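Grollov Home Support Project
Progress report to the Pappas Fund
Apr 12, 2009

1. Period covered

This report covers the first stage of the bedroom work at the Punska building. The grant agreement asks for a written account at the end of each stage, with spending to date and any change to the plan. The kitchens were reported on separately and are not repeated here.

2. What the work is

Most of the homes at Punska are small, and the bedroom has to do the job of a closet, a linen store and a place to keep paperwork. Households told us at intake that the bedroom was the room they had given up on. Clothes had no fixed place, small items went missing, and trash built up because there was no bin in the room.

We work with one household at a time. Each gets a first visit, a sorting session and a return visit. Nothing is thrown out without the household's agreement, and we don't buy furniture unless something in the room is unsafe. The grant pays for staff hours, bins, bags, labels and hauling.

3. Progress against targets

The target for the full grant is 40 bedrooms. At the end of this stage, sorting sessions have been held in 7 of them. This is behind the schedule in our proposal, which assumed two sessions could be done in one day. They can't. A bedroom used by more than one person takes most of a day by itself, and the household needs a break partway through.

The order of work is now settled and will be used in every home. Floor first, then beds, then the tops of tall furniture, then the inside of the wardrobe. We started out doing the wardrobe first and changed this early on. Emptying a full wardrobe into a room with no clear surface made things worse and upset people.

Small soft items (socks, gloves, soft toys, baby things) are handled last of all and one piece at a time. They take longer than their size would suggest. Matching is left to the household.

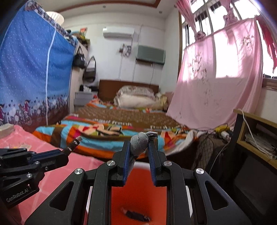
Bedroom at Punska, with the dotted fabric wardrobe and bags hung on the wall.

Fabric wardrobes with a zipper front are common in the building. They are cheap and light, and they can be carried up the stairs by one person. They also sag if heavy things are put on top. We advise keeping the inside for clothes only and moving bags to wall hooks, where the wall will take them. Some walls at Punska will not hold a hook without a plug, and the first set of adhesive hooks we bought was not strong enough. Those have been returned.

The tops of tall furniture are a harder question. In many homes this is where cards, pictures and decorations are kept, and people do not want them moved. We have stopped asking. Our staff will dust up there if invited and otherwise leave it alone.

4. Bins

The proposal had one bin per bedroom, with a lid. We dropped the lid after the first homes. Households took it off within days and then had a lid to store. An open bin with a wide rim is easier to drop things into from a sitting position on the bed, and a bright color is easier to find in a crowded room.
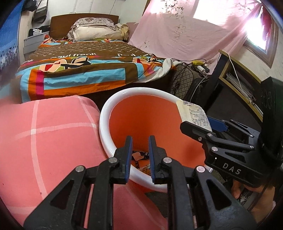 Paper is the largest part of what goes into a bedroom bin during a session, mainly packaging, old labels, receipts and instruction sheets. We ask that anything with print on it be looked at before it goes in. Two households found documents they had been searching for, in one case a school form and in the other a warranty slip. A paper folder is now left in each home for items that need a second look. It costs very little and we should have budgeted for it.

Plastic bins without a liner need rinsing, and some households have asked for liners. We have not supplied them so far — the building has a shared trash area and bags are sold at the corner store. We would like the fund's view on whether liners can come out of the supplies line.

5. Spending

Supplies to date come to $411 out of the $800 set aside for this stage. The main items were bins, sorting bags, hooks and labels. The refund for the returned hooks has not come through and is not counted in that figure. Staff hours are on budget per home but will run over for the full grant if each bedroom keeps taking most of a day. A revised estimate will be sent with the next report.

Hauling has been done by Sudov under the existing agreement. Pickups have been on time except once, when the truck could not get into the yard and the bags stayed in the entry hall overnight. The building manager complained. Sudov now calls before setting out.

6. Problems

The schedule is the main one and is covered above.

Storage of donated items is the second. Clothes that households give away are going into our own office and the space is nearly full. The thrift store that agreed to take them accepts drop-offs only in the morning, when our staff are on visits.

Third, return visits have been hard to book. Several households did not answer calls. We will try setting the return date before leaving the sorting session.

7. Next stage

Work continues at Punska through June. We ask the fund to approve one sorting session per day as the standard, and to let unspent supplies money carry over into the next stage. A decision on both before the next payment would let us book homes with more notice.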